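Let the Small House Be Small
Posted 7/6/24 by the Bramine Home Notes desk
14 comments | Share

I have been helping people buy and sell homes in Avholm long enough to have opinions, and the one I hold most dearly is that we've all become a little bit silly about square footage. I say that with love, and I include myself, because my husband and I once bought a house with a formal living room that we walked through on the way to other rooms for nine years.

Buyers come in with a number in their heads. They got it from a friend, or a website, or the house they grew up in (which they remember as bigger than it was), and anything under that number gets crossed off before we've even looked at it. Last spring there was a lovely place over on the Melletti side of town, 1175 square feet, good light, a new roof, a yard you could mow before your coffee got cold. It sat for 48 days. I took people past it on the way to larger houses that needed much more work, and I could hardly get them to slow the car! 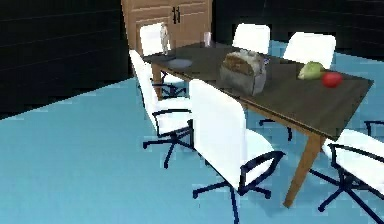

Dining rooms are where I hear the most worry. People tell me they need a separate one for the holidays, and I understand, I do, I come from a family that can't pass a birthday without a ham. But think for a minute about what a dining space really asks for. It wants a table, and enough floor to push a chair back without hitting the wall. Six chairs around a long table will see most families through most of the year, and they don't have to be a matched dining set either; white office chairs will do the job if they're what you own and they're comfortable enough to sit in through dessert. For the two days when the cousins come, you borrow a card table like our grandparents did.

What I'd really like is for people to add up what the extra room costs them before they fall for it. You pay for it in the price, and then you pay for it again every month in heating and cooling and taxes. One couple I worked with compared two houses on Nuchit Road, and the larger one would have run them $337 more a month once everything was counted. They would have gotten a bonus room over the garage, 130 square feet with a sloped ceiling, and when I asked what they'd put in it they looked at each other and said, "Boxes, I guess?"

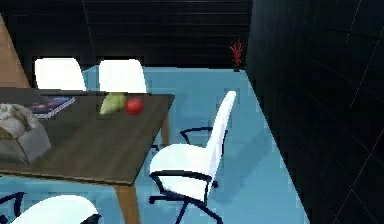 But what about resale?

I knew you'd ask, and it's a fair question. You do have to think about who will buy the house after you. I won't promise that a small home will always sell quickly, having just told you about one that didn't. Still, there are a lot of folks out there looking for a first house, and a lot more whose kids are grown and who are tired of vacuuming stairs, and both groups are looking at the same short list of listings. If the kitchen works and the bathroom is decent and there's a closet by the front door, you have something people can picture themselves living in.

And please, if you're the one selling, clear it out before the first showing. I mean really clear it out, the hall closet and under the beds and that corner of the garage.
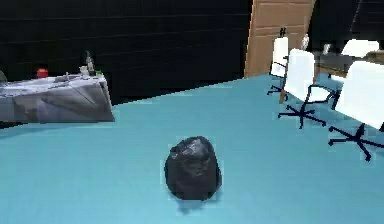

It's tedious work and it takes longer than you think it will, so start a month early and do one room each weekend. A smaller home can carry a full life just fine, but it can't carry three broken lamps and every school project since kindergarten, and buyers will open your closets. They open them every time. I've seen people spend thousands on new counters when a free afternoon and a trip to the donation center would have done more for them.

I'm not against big houses. If you have five children or your mother is moving in, get the big house and enjoy every inch of it. I would only ask everyone else to walk through one or two places below their number before deciding, and to stay a while when they do. Sit down on the steps out back. Go at suppertime, if the seller will let you, and see where the sun comes in.

Bramine Home Notes | Contact us | © 2024 Bramine, Avholm | Back to top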